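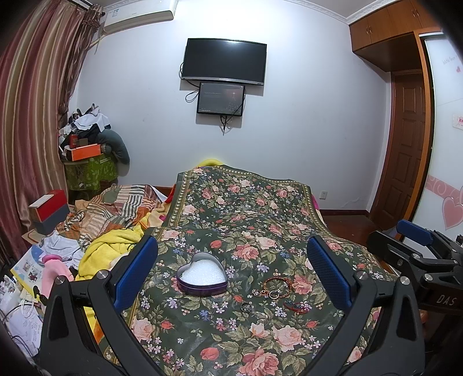 July 17, 2018

Second attempt at the sauerkraut and the quince relish, carrying on from the notes Wenjie Xie left by the big sink (thank you, Wenjie, your handwriting is getting better!). I've been promising to write all this up properly since the weekend, so forgive me if it wanders a bit.

Started with the cabbages from Schwaiger, which were lovely and tight this time and hardly needed any trimming. Shredded weight came out at 6 kg after coring, and I salted at 2 per cent, the same as before, so that we can compare with the last crock. I did wonder about going a touch higher with the weather as warm as it is, but then we'd have changed two things at once and I'd never hear the end of it from Waltraud Kälin. Caraway in half, plain in the other half. Plenty of brine after a good long squeeze and I didn't have to top up at all, which pleased me no end.

The crocks are on the lower shelf in the Vonmont room with a plate and a weight on each. Please do skim if you're passing, and write it on the sheet if you have, even if it's only a little.
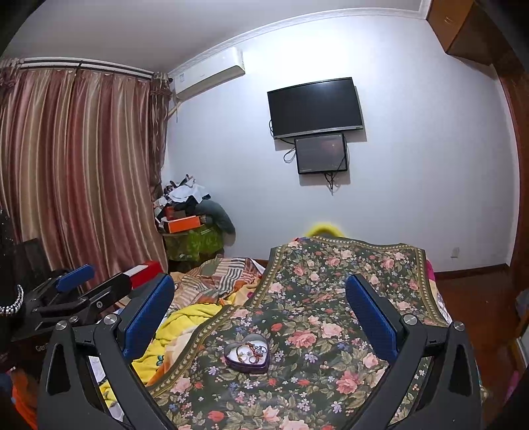
Relish next. I used the Wasik cider vinegar neat for the first pan and let it down with water for the second, and I have to say the first one made my eyes stream when I lifted the lid. It may well settle, they often do, and the jars we put up in December were quite fierce until they'd had a few weeks to themselves. Sugar was 100 g less than on Wenjie's card. The quinces were the frozen ones from the Trondton box and went in still hard, so the cooking time was 62 minutes from a simmer, longer than I'd allowed for (and I missed my bus, but never mind).

I tasted both off a cold spoon. The first is sharp, with a nice long quince flavour behind it. The second is rounder but a bit dull, and I'd like more mustard seed in it, and perhaps a strip of lemon peel while it cooks.

Still to do: pH on both relishes once they've cooled right through, new strips to order, lids to check in the morning. I also want to ask Waltraud whether she rinsed the mustard seed last time or put it in as it was, as her batch had far less cloudiness than mine.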